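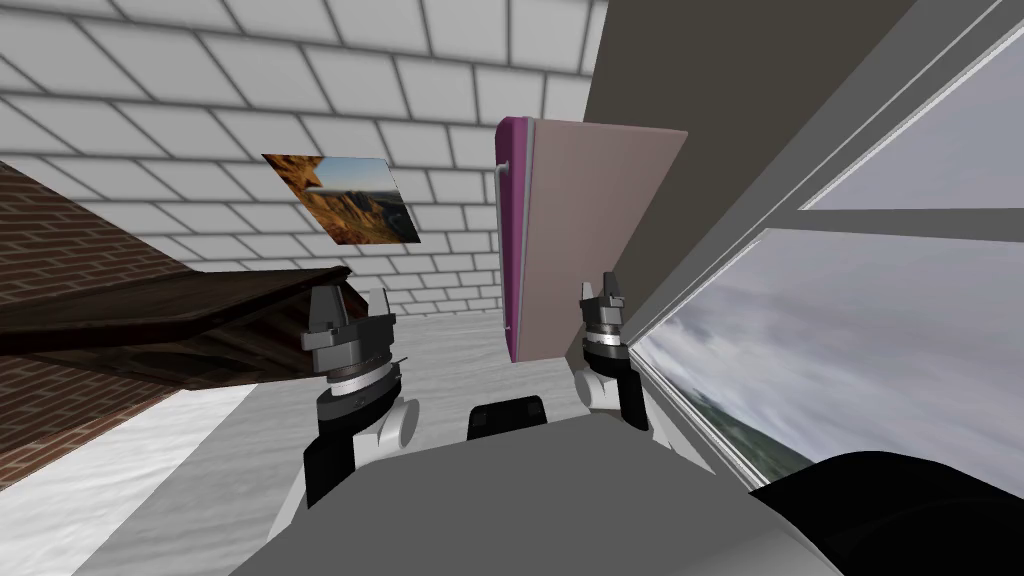
Paint the kitchen last, Cuiping Du told me, and live with it ugly for a winter before you spend a dime. I wish I'd listened! We moved into the place on Natier in January, and by the end of my first week I had 16 little sample pots lined up on the stairs and a very patient husband.

Color does funny things to me. I grew up in a beige house (beige carpet, beige drapes, a beige dog), so the minute I had walls of my own I went a bit wild. The hallway went mustard. Then the bathroom went a green that looked lovely on the card and like pea soup by lamplight. That mistake cost me $700 once I'd paid someone to fix it, and I still find green specks behind the faucet.

Malathi Venkataraman, two doors down, did it her own way. She picked one loud thing for each room, a chair or a lamp or a rug, and left the rest plain. Her den is so restful I fell asleep in it during a birthday party. So I'm copying her now, one room at a time, and at my current speed I should be done by 2043.

The bedroom is next. I've got my eye on a tomato-red armchair from a secondhand store, if it'll fit through the door. I'm taking the tape measure over tomorrow.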